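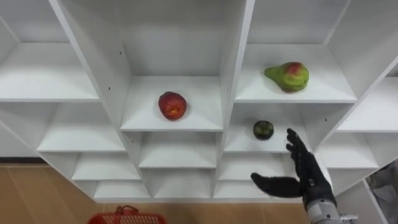

Onadex 5 Food Dehydrator

Jatberg > Kitchen > Drying and Preserving

We've been drying fruit at Jatberg for as long as we've had a kitchen to test things in, and the Onadex 5 is the machine that stays plugged in. Five trays, a fan at the back, a timer, a dial for the heat and a door that comes right off in your hand when you want it out of the way. Put apple rings in after supper, set the timer, go to bed, and in the morning the whole house smells like the inside of a pie!

The big thing for us is the rear fan. Older stacking dryers blow from the bottom, so you end up shuffling trays every couple of hours and the lowest one is always leather while the top one is still thinking about it. In the Onadex the air goes straight across all the trays together. We still turn them front to back once, halfway through, mostly out of habit (the side nearest the fan does get a small head start with very juicy fruit).

What it's good at

Apples, first and always. Firm, tart ones keep a nice snap, and the sweeter kinds go chewy and almost caramel. Pears take longer but they are the ones guests finish. Slice them lengthwise, a quarter inch thick, with the core left in if it's tender, and they look like little violins. Citrus wheels are slow and lovely, and tomatoes from a good week in August come out so concentrated that you'll use one where you used to use a handful.

Herbs want the lowest setting and a lot less time than you'd guess. Take parsley off the stems before it goes in. Basil turns dark whatever you do, though the flavor stays, so we crumble it straight into a jar and stop worrying about the color. 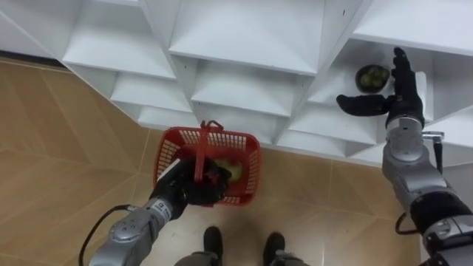
White shelves over beige floor tile.

Setting it up

The Onadex is 15 inches wide and will sit on an ordinary counter. Leave a hand's width behind it so the fan can pull air. It hums at about the level of a range hood on low. You can talk over it easily, but you may not want it in a bedroom.

Run it empty for an hour before the first batch, with a window open. New machines have a slight factory smell and it clears quickly. Wash the trays in warm soapy water and let them dry standing up. The mesh liners (two are in the box) are meant for herbs and small pieces, and the solid sheet is for fruit leather. Pour the puree a little thicker at the edges than in the middle, since the edges dry first.

Our house setting for fruit is 127 degrees Fahrenheit. Plenty of charts go higher and they'll get you there sooner. We like the lower number for texture, and it's gentler on pears, which can get a tough skin on the outside while the middle is still damp. Once that skin forms it's hard to fix, so if you're in a hurry, slice thinner before you turn up the heat. For jerky and other meat, follow the temperature chart in the manual and forget everything we said about low and slow.

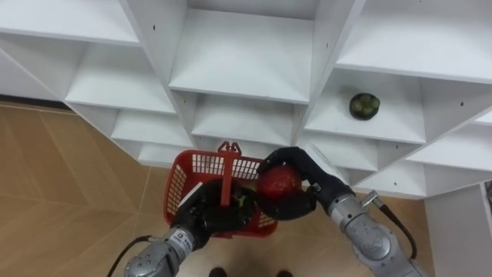 Photo: Jikach

Specifications

Trays: 5, removable, dishwasher safe on the top rack
Airflow: rear-mounted fan, horizontal
Width: 15 inches
Timer: up to 15 hours, automatic shutoff
Fan motor: rated for 4000 hours
In the box: dryer, trays, 2 mesh liners, 1 solid sheet, crumb pan, printed manual
Finish: matte gray

The crumb pan slides out from the front without moving the trays, and we can't tell you how happy that makes us after years of tipping dryers upside down over the sink. The door has a window, too. It fogs early on with wet fruit and clears as things dry, so you get a rough idea of how you're doing without opening up.

Spare trays fit the older Ventura dryer as well, if you still have one of those going. The Ventura's liners are a bit narrower, so they'll work in the Onadex but leave a strip uncovered at one side. Fine for rings, annoying for thyme.

Storing what you dry

Let everything cool completely before it goes in a jar. Then fill the jar loosely, close it, and shake it once a day for a week. If you see any beads of moisture on the glass, the fruit goes back in the dryer for a few more hours. After that, keep it somewhere dark. We write the month and the variety on a strip of masking tape, and every winter we're glad we did, because a jar of May rhubarb and a jar of dried celery look very much alike from across the room.
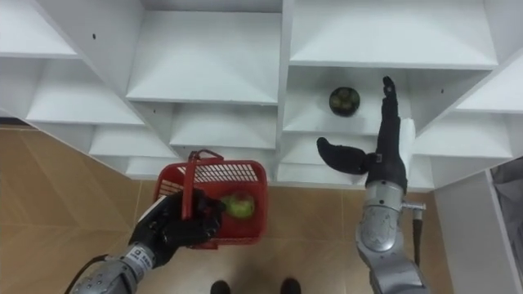
Do I need to dip apples in lemon juice before drying them?

Only if you care about the color. Undipped slices turn tan and taste just as good. For paler rings, give them ten minutes in water with a good splash of lemon juice, pat them dry with a towel, and load the trays right away.

Filed under: Dehydrators, Fruit, Counter Appliances

Reader comments

Had mine since May and it has hardly been off. The pear tip is right, thinner is better than hotter. Wish the box had a second solid sheet because we're a fruit leather family.

Does the door window come clean? Mine has a sticky patch from mango and I'm scared of scratching it.
Reply from Jatberg: Warm water and a soft cloth left on it for a few minutes. Skip the scouring pad.

I moved up from the Ventura and the noise is a little lower, the drying a lot more even. My old trays slid right in!

Tried the 127 setting on banana coins and they took forever but wow. Chewy all the way through.

Related items

Onadex Mesh Liners, pair
Onadex Solid Sheet
Ventura Replacement Trays
Jatberg Apple Corer and Slicer
Wide-Mouth Storage Jars with Lids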